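Wanted: Two People to Collect Gripper Data for a Workshop Robot Build
Marnard Shared Workshop, Bay 8

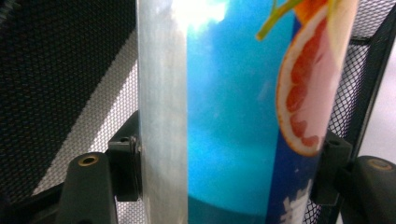 We are building a robot arm that can put groceries and kitchen items away, and we are looking for two people to help with the hand-held part of the work. The posts are part-time and paid by the session. No robotics background is needed. If you can follow a written routine, keep a steady hand and write down what went wrong, you can do this.

About the project

The build is called Negi. It started on a home workbench and moved to the shared workshop when it outgrew the garage. The arm itself is bolted together and moves, but it does not yet know how to pick things up well. We teach it from recordings of people doing the same jobs with a hand-held gripper. The gripper has two fingers and a camera, and you work it with a trigger. You pick up an object, move it where the task card says, let go, and reset for the next one.

Drink cans, jars, boxes, bags of rice, produce and cutlery are all on the object list. Cans come up a lot. They are slick, they are round, and they tip over if you let go at an angle, so a good set of can recordings is worth having.

So far we have 1252 usable recordings. Almost 140 more were thrown out, mostly for fingers slipping or for the object leaving the camera's view during the lift. We would like to get the number of rejects down, and that is one reason we are hiring people who will do this regularly in place of whoever happens to be in the shop that evening.

What you will do

Record pick-and-place runs with the hand-held gripper, following a task card.
Set out and reset objects between runs.
Check the finger blocks for play before each session and tighten the screws if needed.
Wipe the camera lens and the finger faces.
Mark each run as good, doubtful or bad in the log, with a few words on why.
Copy the files to the workshop drive at the end and confirm they open.

One of the two people will also help with small mechanical jobs. The finger blocks are a design we change often, and each new version has to be fitted, tried on a set of objects and compared with the last one. This means using hex keys, fitting threaded inserts with a soldering iron, and sometimes printing a replacement part. If you would like this side of the work, say so when you apply. The other post is recording only.

What we are looking for

You should be 18 or older and able to stand at a bench for most of a session, with breaks. A tall stool is available and several of the tasks can be done seated. The gripper can be used in either hand.

You should be comfortable repeating the same short movement many times. Most runs are short, and a session has a lot of them. Some people find this restful and some cannot stand it. We would rather you came for a trial and found out before agreeing to anything.

You should be able to read and write plain English well enough to keep the log.

For the mechanical post, some experience with hand tools is needed. Bicycle repair, model making, sewing machine repair or anything similar is fine. Experience with 3D printing is useful but we can show you.

Hours and pay

Sessions run from 6 p.m. to 8 p.m., with a short break in the middle. We would like each person to do 2 sessions a week. The work starts in January and we expect it to last until spring. If the arm is doing well by then we will move on to drawers and cupboard doors, and both people will be offered the chance to stay on.

Pay is a flat rate per session and is the same for both posts. The rate will be given to you in writing before the trial. The trial session is paid. If we cancel on short notice because something is broken, you still get paid for that session.

You do not need a workshop membership to do this job. If you already have one, it will not affect your pay. Paid sessions cannot be put toward your bench hours.

What gets recorded

The camera on the gripper points at the fingers and whatever they are holding, plus the surface and objects behind. It may catch your sleeves or your other hand. Please do not wear anything with your name on it, and leave rings and watches in a locker if you can. Sound is not recorded.

The recordings are used to train the Negi arm. We may later share them with Wundum, the group that wrote the training software we use. You will be asked to sign a release covering both uses. If you are not happy with the second one, tell us and we will keep your files separate.

Safety

You will not be working within reach of the powered arm. It stays switched off during recording sessions, and only people who have done the arm training may turn it on. Closed shoes are required everywhere in the workshop. Safety glasses are required for the mechanical work and are provided.

The trigger spring on the gripper is fairly stiff. If you have had trouble with your wrist or thumb, please mention it and we can fit the lighter one.

Getting here

The workshop is at the back of the Prarkudum building. Use the side entrance and ring for Bay 8. There is a ramp at this door and a bike rack beside it. Parking in the front lot is for tenants only until 5 p.m. and open to everyone after that.

How to apply

Send a short note to Zawadi Mbwambo through the message form on the Marnard workshop page, or leave one in the Negi mailbox by the tool crib. Tell us which post you want, which evenings you can work, and anything you have done that seems relevant. A resume is not needed. Please put "Negi sessions" in the subject line so it does not end up with the membership mail.

We will answer everyone who writes. Trials will be booked in the order the notes come in, and the posting will come down once both places are filled.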